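News > Home & Kitchen > Press Releases

Lonent opens table-clearing course for canteen and cafe staff

212 shares | 3 comments

Lonent, the kitchen training firm, will open a short course in February on clearing and cleaning tables between sittings. The course is called Prullel and is meant for staff in canteens, cafes and school lunchrooms.

Prullel runs for 6 weeks, with one session each week and 18 places in each group. Sessions are held at the Lonent training kitchen in Rudamora and start at 3 p.m., after the lunch shift. The fee is $52 per person and covers all materials.

The first sessions deal with dry scraps: crusts, crumbs, and bits of fruit and vegetable left on mats and tabletops. Staff learn to sweep before they wipe, to keep the dustpan flat against the surface, and to have a bag open within reach before they start. Later sessions cover spills, sorting food waste, and resetting a table for the next guests.

"A lot of places hand a new starter a damp cloth and leave it at that," Lonent said in a statement. "Crumbs get pushed to the floor and somebody has to clean twice. We teach a small brush and pan first – the cloth comes after."
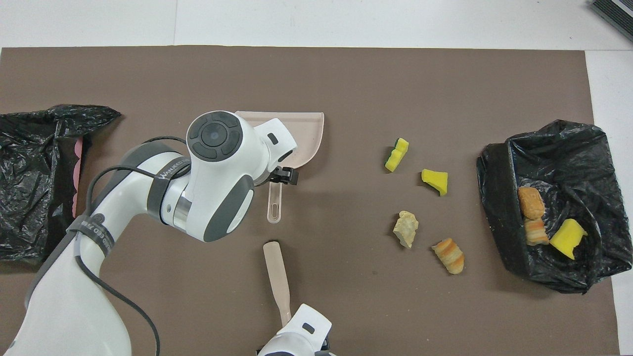
The same order of work applies to long canteen tables and small cafe tables, and groups will practice on both. Staff who finish the course receive a printed card with the steps, sized to hang inside a supply closet door.

Lemaire, which runs lunchrooms in the Rudamora area, has booked places for its staff in the first group. Lonent plans a second group in the spring if there is demand.

Places can be booked at the Lonent front desk or by phone. The desk is closed on Sunday.

Comments (3)

dishpit_dana: Is the fee per session or for the whole thing?

R. in Rudamora: Whole thing, I called and asked.

tealunch: Would like one in the mornings please, 3 is school pickup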